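Zullgate teaches its gripper by hand

2 min read

23 Jun 2025 - Zullgate has begun recording handling tasks with people holding the grippers themselves.
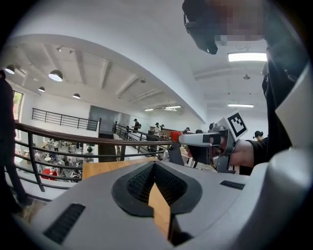 Two grippers, no arm

The person doing the task wears a head-mounted device and works with hand-held grippers, one of them carrying a black and white marker card. Small wooden pieces are among the first objects.

Project lead Vratislav Malý said the team has kept 179 recordings so far and thrown out 83. "Most of the bad ones were too fast," he said.

Tests on a robot arm start in September.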